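Stoleo House Pages
Gallery 2: Throws, Fringe and Other Promises
Posted July 10, 2024

I have been told for years that a picture blanket will "bring a room together." The rooms I have lived in were already together, being held up by walls, and the blankets mostly ended up on the floor. Still, people keep sending me notes about woven throws, so this gallery page is given over to them, along with the stuff that gathers on top of them. I don't sell blankets. I have paid for more of them than I would like to admit, and I read the tags, which is where most of my doubts come from.

As before, captions are short and the grumbling goes around them.

On the word "heirloom"
A throw I looked at in a shop in Jernenthorpe in May had a card pinned to it that said "tomorrow's heirloom." It cost $73. I asked what made it one and was told the colors go all the way through. That is a real point in favor of woven designs over printed ones, and I give them that much. When the picture is made by the yarn there is no layer of ink sitting on top to crack or wear pale at the folds. But a design that won't rub off is one thing and a blanket your grandchildren will fight over is another, and the card skipped straight from the first to the second.

What I would want to know before paying is duller. How long are the loose stretches of yarn on the back? Long ones catch on rings, zippers, buttons, cat claws and the little hooks on doll clothes. Turn the corner over and drag a fingernail across it. If it grabs, picture a month of that. None of the cards I have read mention the back at all.

On fringe
I go back and forth on fringe. It finishes an edge and it hides a crooked one. It also collects crumbs, and in the wash it turns into something you need a comb and a free evening for. The sellers call it "playful." Try a wide-toothed comb while it is damp, working from the tips inward, and don't believe anyone who says to trim it level. You will trim it level three times and then you will have a blanket with a hem.

On loud designs
The claim here is that bold figures on a dark ground hide stains. I half believe it. A busy pattern does break up a juice mark pretty well. Dark ground is a different matter, at least in any house with a white dog or a box of tissues, where every bit of lint comes up like stars. A speckled ground does better than a solid one, I will say that, and it's the only piece of decorating advice on this page I would put money on.

Woven throw, dark purple with a speckle. Running figure in orange-brown, pale blue heart with little white dashes shooting off it, white and cream fringe down the side. The doll in turquoise has gone face-sideways near a crumpled clear bag.
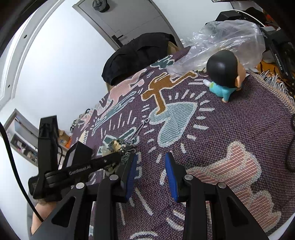 Montri Sangkhawat writes that I am too hard on picture blankets as play mats, and that a child will use the figures as roads, islands or a cast of characters long after a plain rug has been abandoned. He thinks the heart designs get used most, as a stage or a landing spot, and he says his own throw has been washed on cold since it was bought and the fringe has never once been combed. It looks terrible, he adds, and it works fine.

I accept the second half. As for roads and islands, I have watched children ignore very expensive blankets in favor of the cardboard they came in, so I am not ready to write "encourages imaginative play" on anything. If the throw is on the floor and the dolls are on the throw, fine, the throw is being played on. I would say the same about linoleum.

On dolls and weave
A small doll and a loose weave do not get along. Fingers go through loops. So do shoe straps. If you have pulled a loop, leave the scissors alone. Stretch the cloth gently both ways around the snag, then work the slack back with a blunt needle from the wrong side. It takes patience and it doesn't always come out flat. The gadget sold as the Trostutero Snag Wand claims to do it in one stroke. I tried it on an old throw and in one stroke it made a second snag, so I went back to the needle.

Doll hair is the other trouble, the dark kind especially, which picks up pale fluff from any fringe within reach. A dry, soft toothbrush lifts most of it. Every guide I have read says to use fabric softener on doll hair. I remain doubtful. It leaves the hair slick, and slick hair picks up dust, and then you are brushing again by the weekend.

On keeping things in plastic
Clear bags are handy for sorting small parts because you can see what is in them, and I use them for that. For storing a blanket over the summer I am less sure. The usual claim is that a sealed bag keeps it "fresh." It keeps in whatever was there when you closed it, including the damp. A cotton pillowcase does the job and costs nothing if you own pillows. Thin bags also shouldn't be left around very small children, and that one I am not sceptical about in the least. Tie a knot in the bag and put it up high.

Hatem Ouali sent in a rule for buying throws secondhand, which I pass on with reservations: hold it to the window, and if you can see the view, put it back. A good test for thin spots. It would also rule out half the openwork blankets ever made, some of which are perfectly sound. He paid $60 for one that passed the window test and found moth holes in the fold the next day, so unfold the whole thing first, I would say, and do the window after.

On washing
The tag on mine says cold, gentle, no bleach, dry flat. I don't own a flat place that big. I dry it over two backs of chairs with a sheet underneath, turning it when I remember, and it has not gone out of shape in any way I could prove. Deep colors, purple and navy above all, should go in alone the first time. "Colorfast" on a label has let me down often enough that I now press a damp white cloth on a corner for a minute and look at the cloth. If it comes away clean, I believe the cloth.

Hot water is where the trouble starts with cotton weaves. The blanket may shrink more one way than the other, and then all your running figures are jogging.

Letters still unanswered
A reader at Abdel Rahman asks if the fringe can be replaced with a bound edge. Yes, if you stitch along the base of the fringe before you cut anything, twice, with a short stitch. Will it look as if it came that way? I doubt it.

Another asks which side is meant to face up. On a two-sided weave the colors swap places on the back, and I have seen a few that were better reversed. The maker's label will tell you the official answer. Mine got cut off years ago and I couldn't tell you which side I have been sitting on.

Gallery 1 (tablecloths) is still up, with the corrections to item 307 added at the bottom. Gallery 3 will be cushions, about which I have already had complaints.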